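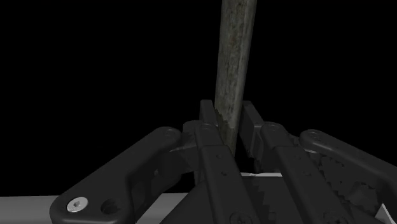

Brastamside library keeps its late hours through the winter

Good news for those of us who can't get near a book before supper! The library on Pfister Street is going to stay open until 9 p.m. right through the winter, and I couldn't be happier about it (my kids less so, they know what it means for the homework excuse).

The late hours started as a tryout in the fall and were supposed to stop in December. Then people kept showing up. I stopped in one evening to return a cookbook, badly overdue, and couldn't find a chair by the windows. Branch manager Verena Mayrhofer told me the evening shift had brought in nearly 370 visits over the tryout, when the town had asked for 300 before it would pay for more staff time.

"We had folks waiting for the doors to open again after dinner," she said. "I'd have felt awful sending them home."

A few things do change. The building will close for 30 minutes at suppertime so the desk staff can eat, and the upstairs study rooms have to be booked ahead now. You can do that at the desk or by phone. The book drop on the Fleleck Road side stays open all night, same as ever.

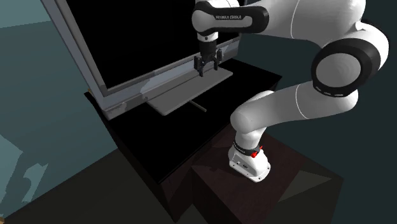 Around Town

The evening programs are coming back too, and I've already put two of them on the fridge calendar. There's the knitting circle, which is moving down to the ground floor so people don't have to haul their bags up the stairs, and the local history talks, starting with one on the old Gemgate mill and the families who worked there. My grandmother packed thread at Gemgate for years, so I'll be in the front row with a long list of questions, sorry in advance to whoever sits behind me.

Both are free and you don't need a library card. Parking behind the building is open to everyone after 5, but the lot by the bakery is still permit only.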